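Getby brings a laundry sorting set for small homes to 161 shops

Brandine, December - Household goods company Getby today presents Seritz, a set of mesh laundry bags and perforated baskets for people who must do their washing without a separate laundry room. The set will be in 161 shops before the end of the month and can be ordered in the Getby webshop from Wednesday, 9 o'clock in the morning.

Seritz is meant for the moment between the wardrobe and the washing machine. In many flats this moment takes place on the kitchen table or on the bed. Socks, underwear, sports clothes and baby things come together in one heap, and small pieces easily end up behind the drum or inside a duvet cover. With Seritz, the small pieces go in a mesh bag when they are taken off, and the bag stands in a basket until washing day. The bag is then closed and goes into the machine as it is.

"We have made baskets for a long time, and we always thought about the basket first," says Teun Nijs, product manager at Getby. "For Seritz we started with the bag. We asked how big a bag must be so that it holds the small washing of one person for one week, and only after that we drew the basket around it. It was a strange way of working for us, but I think that one can feel it when the set is used."

The bags are sewn by Akbulut, a family company which already makes the textile parts for the Getby drying range. Akbulut developed a soft white mesh for the set that is open enough to let water and detergent through, but fine enough to hold a baby sock. The zip ends under a small elastic cover, so that the pull does not knock against the door of the machine during spinning. Each bag was designed for at least 100 washes at normal household temperatures.

The baskets have small holes in the side walls. Air can pass along the washing, also when a towel is put away a little damp. The rims are thick and rounded, a wish which came back many times in the conversations with customers, as a thin rim is unpleasant in the hand when the basket is full. Seritz baskets are available in white and in cream. They can be put inside each other when they are empty.

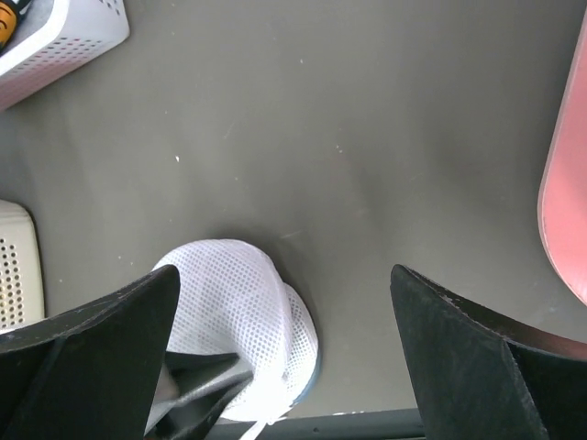
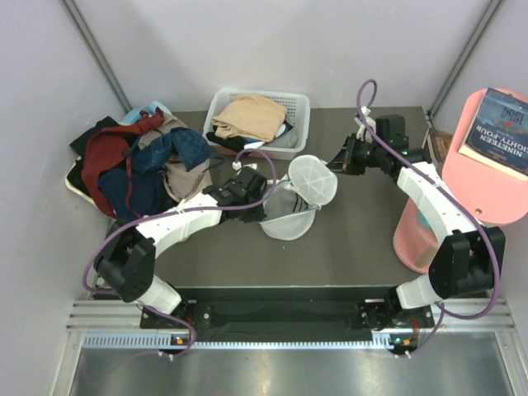
White mesh near a white basket and a cream container on the grey table top (first picture), and a wider view of the table with the mesh laundry bag (second picture).

Tried at home by 50 households

Before the start of production, Getby gave the set to 50 households in Brandine and the villages near it. They used it for one season and wrote down in a small notebook what they did with it. Students lived with the set in one room, and there were also families with twins, and several couples who share the washing machine in the cellar with their neighbours.

The notebooks led to several changes. The first bag had a drawstring. It was cheaper to make, but testers wrote that the knot was hard to open after spinning, and the drawstring was replaced by the zip. The first basket was also higher. People who stored it under the sink could not take it out without first moving the pipe cover, and Getby made the basket lower and a little longer.

One result was a surprise for the designers. Many households did not keep the set only for washing. The mesh bags went on holiday with swimwear in them, and the baskets were used for toys, onions, hats or dog leads. Getby has therefore decided to sell the baskets and the bags also separately, and not only as a set.

"I have a cupboard of 50 centimetres wide, and everything for the washing must go in it," says Godelieve Aerts, who took part in the test with her family. "Before, I had a big basket in the bathroom and everybody walked around it. Now we have the bags, each person has one, and my sons know that a sock which is not in the bag is not washed. I was quite strict about this in the beginning."

Advice for use

Getby advises to fill the mesh bag to two thirds at most. A bag that is too full does not rinse well, and the pieces in the middle come out with folds. Bags with dark clothes are best washed separately the first time. After washing, the bag can be hung by its loop with the opening down. The mesh should not be ironed and should not go in the tumble dryer on the hot programme.

The baskets can be cleaned with warm water and a soft brush. For the small holes an old toothbrush is very practical. Coloured wet textiles should not stay in a white basket overnight, as new red or dark blue fabric can give off colour to the plastic.

Contents and availability

The Seritz set contains 2 baskets and four mesh bags in two sizes. A card with the washing advice is included in the box. The small bag is for underwear, socks and baby clothes, the large bag for knitwear, blouses and soft toys. Replacement bags can be bought one by one, and this will stay so for as long as the set is in the collection. A worn bag can be handed in at the shops, where it is collected and sent back to Akbulut to be used as filling material.

The recommended price is printed on the shelf card and can differ per country. Retailers who want to order the display for the shop floor can do this through their usual contact person. The display takes the place of one normal shelf and is delivered already built up.

About Getby

Getby designs and sells products for washing, drying and storing at home. The company has its office and its test room in Brandine.

Note for editors

For questions, samples or an appointment with Teun Nijs, please contact the Getby press desk in Brandine. Samples can be sent in white or in cream; please mention the colour in your request.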